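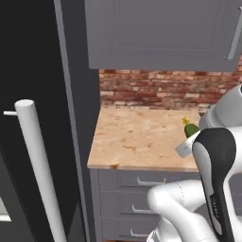

Figure 1. Kitchen model with a dark refrigerator and a white bar handle.

Household Food Waste: Group Report
Maham Lashari, Sena Dramani, Pouran Azimi

We asked 15 households to weigh the food they threw away during 2 weeks in November. Each one got a kitchen scale and a log sheet. Liquids and bones were left out.

Results
Total waste: 1748 g per household on average
Bread and baked goods: 437 g of that, or one quarter

Most of the rest was cooked leftovers and salad greens. Several families wrote that they forgot what they had already bought. Two log sheets had missing entries for the last weekend, and we used the numbers as they were handed in.

For the next round we want to record package sizes too. Sena is rewriting the log sheet.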